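October 2021, Sallari notebook, book stack task 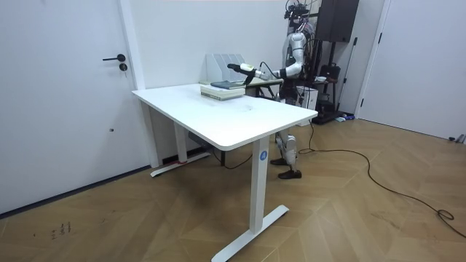

Picked up the depth question again. Old policy keeps coming in too high on the second book and closing on air, and I want to know if that's the depth input or just how we label the grasp point. So: same two books all day, navy on top of the pale green one, magazine organiser behind them against the wall. The navy one is the horrible case. Dark cover, thinner, and the gripper has to come in over it with the organiser panels close by, so any error in height turns into a knock or a miss. Green one is thick and easy and I've stopped learning anything from it.

Method, for whoever picks this up:

- train set is 2,555 episodes, the Stestgate ones plus ours, nothing filtered out
- two policies, identical apart from the loss on the last part of the reach (call them plain and weighted)
- 132 trials, split evenly, order shuffled by script so I can't favour one
- stack put back by hand between trials, spine angle read off the list
- success = navy book lifted clear and held, green one not dragged

Weighted is better. Not by a lot on the total, but the misses are a different kind. Plain closes early, above the cover. Weighted gets down to the right height and then slips on the edge, which I'd call a finger problem and can be fixed seperately. Need to go through the logs properly before I say this to anyone at Grellow.

Two trials thrown out, both plain. Wrist camera dropped out mid reach and the arm just sat there. Restarted the driver, fine after. Same fault as in the Procházka runs I think, check the connector at the wrist end first.

Desk height: left where it was. DON'T touch the buttons, the calibration is for this height only and redoing it eats most of a morning.

Odd thing. When the spine is turned towards the robot, weighted goes in from further back and takes the book by its short edge. Hardly any of the demos do that. Could be the organiser pushing it into a different mode, could be chance. Try with organiser moved along the wall, everything else the same.

To do

- sort misses by height error, plot both policies on one axis
- rerun the spine-in cases, no organiser
- rubber tips for fingers (ordered? ask)
- lighter coloured thin book as a control, shoud have done this first
- write up for the November meeting, one page, no video

Logs are on the shared drive under stack_navy. Raw depth is not copied over yet, don't wipe the robot's disk.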